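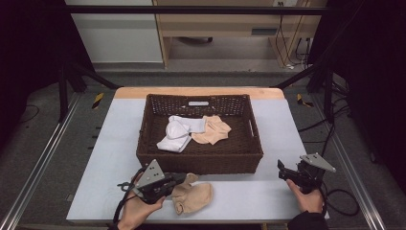
Socks at the sorting table, with one of our brown woven baskets.

About Climley

Climley is a laundry and linen service. We wash, dry, sort, fold and return clothing and household textiles for families, small hotels and residential homes. We started with one washer and a folding table in a rented unit on Hatum Street, and we still work from the same building, though we have since taken over the unit next door. There are 27 of us on the payroll, most of them full time.

What we do

Most of our work is everyday clothing. Customers drop off a bag at the counter or leave it for the van, and each bag gets a number that stays with it until it goes home. Whites, darks and colors are washed apart. Wool and anything marked for hand washing goes to a separate sink room at the back. We do not do leather, suede or wedding dresses, and we will call you if we find one in the bag.

We also take care of sheets, towels and table linen for 10 small hotels and guesthouses in the area. Hotel linen is washed at night and goes out before breakfast.

Socks

People ask about socks more than anything else, so they get their own section. Small items are the hardest part of any shared laundry. A shirt has a label and a size. A tan sock and a beige sock can look very much alike under the wrong light, and two pairs from the same pack may have faded differently.

Socks are sorted by hand on a pale tabletop, where the darker colors are easy to see. They go into woven baskets, one customer to a basket. The person sorting picks up each sock, opens it out, checks the heel and toe for holes, and looks for its match by color first, then length, then the knit at the cuff. Matched pairs are folded once across the middle. We used to roll them into balls, but that stretches the elastic, and several customers asked us to stop.

A sock without a partner goes back in a paper envelope with your order. If the other one turns up in the machine or the lint tray, we hold it for 30 days under your bag number. Please ask at the counter.

The baskets

We changed from plastic tubs to wicker a few years ago. The tubs cracked at the corners and the cracks caught on knitwear. The baskets have handle openings, so they carry easily and there is nothing sticking out when they are on the shelf. They are brushed out at the end of each shift and checked for loose ends of cane. We buy them from Phuthong, a small importer that also repairs them. We have 131 in use at present.

Visiting us

The counter is open Monday through Saturday. Parking is behind the building, and the entrance is by the blue door. School groups and training programs can arrange to see the sorting room. Visits last about an hour and are free, but please book ahead. We do not take groups in June, which is our busiest month for hotel work.

Last updated 2019-04-22

Search this site
Enter keyword
Go

Comments

julo_fan: Been using Climley for my work clothes for two years. The envelope for odd socks is a good idea. I got one back after three weeks.

R.: Do you sell the baskets? I would like one for the hallway.

Climley: We don't sell them, but the counter can give you the Phuthong phone number.

Dana T: Please bring back the early Saturday drop-off.

Related pages
Prices and turnaround times
How to label your bag
Caring for wool at home
Julo stain guide (printable)
Van routes and pickup days
Work with us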